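About Jesero

We fold things. Baby wraps, muslins, tea towels, hospital linen, the lot. Jesero started out in May as a two-person laundry and finishing shop behind a tile warehouse, and for years the only machine we owned besides the washers was a radio. These days we finish cloth for small labels and clinics, and a good part of our week goes into teaching machines to do the dullest bits of it alongside us.

It was Ulla Brekke's idea. She runs the finishing floor, she has folded more muslin than anyone should, and her wrists had started to complain. She wanted help with the first step, the one where a heap of soft cloth has to be found by its corners and opened out. Anyone can do it half asleep, and it is a real headache for a machine!
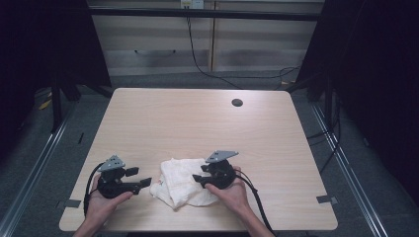
Our folders do the teaching themselves. We felt strongly about that from the start. Maximiliano Lucero came to us as a presser and now plans the practice sessions, and he can spot a lazy corner from across the room. Deepika Reddy looks after the software side and sits in on the floor meetings, so when someone grumbles that a grip feels wrong, she hears it over coffee and it gets looked at. So far the team has recorded 2086 practice folds, and 737 of them were done over again after the folders themselves said they weren't good enough. (They are much tougher markers than we would have been.)

What has changed for people here? The jobs have moved around a bit. Folders now take turns at finishing, teaching and checking, with no more than 93 minutes at any one of them before a swap. Teaching is paid at the senior rate. Nobody's hours were cut to make room for it, and that promise is written into the staff agreement. There are 14 of us now, and two of the newest came for the teaching work and stayed for the cloth.

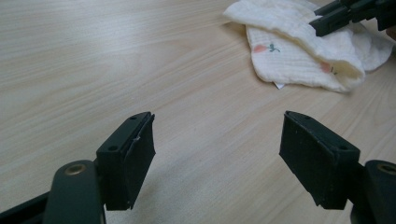
Muslin is still our favourite and our worst enemy. It creeps, it crinkles, and it never lands the same way twice. Printed pieces need to end up with the pattern facing out, and labels have to be tucked on the correct side, so every finished pile goes past a person before it is packed. We plan to keep it that way. Ulla likes to run her palm over the top one, and we'd be sorry to lose that.

If you have cloth that needs finishing, or you'd like to come and fold with us, ask for Ulla at the front counter. We love showing people the floor.

Page updated January 17, 2022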